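Skotance bin-picking kit, trial update for Yolanda Sánchez
From Efraín Rengifo, January

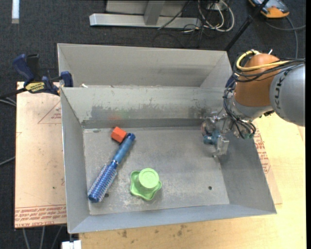 Hi Yolanda, you asked for the short version of where your money is going, so I'll try (you know me, it won't be that short). We're three weeks into the Skotance trial and I like this kit a lot more than I thought I would!

The good stuff first. Setup was painless. Brayan had the software talking to the KUKA arm before lunch, and the teaching screens are so plain that Nayeli was building her own pick jobs the same afternoon. We've logged 3,065 pick attempts so far, mostly on mixed household items. Blocks and other chunky shapes are easy for it. Hairbrushes are the ones I keep going back to, with a smooth handle at one end and bristles at the other, and the planner likes to go for the bristles. Brayan thinks we can weight it toward the handle in the settings. I'm less sure, but he's usually right about these things.

Now the grumbles. Anything close to a bin wall makes the planner fussy, and it will sit there thinking for 6 seconds before it commits. I wrote to Skotance support and got a real answer from a real person, plus a patch we haven't installed yet. The manual is thin on calibration too, so Lucero ended up writing our own page for it, and she's happy to share it with the Agudelo site if they want it.

On money, we're inside the budget you approved. The one thing I'd like to add is a second set of gripper fingers, because swapping one set between jobs eats up Nayeli's mornings.

Next up is the patch, then the same item list again so we can compare fairly, and after that I want to try piles instead of a few things spread out. I'll send you the pick logs with the next report. Could you let me know about the fingers before then? Skotance quotes three weeks for delivery.

Thanks again for backing this,
Efraín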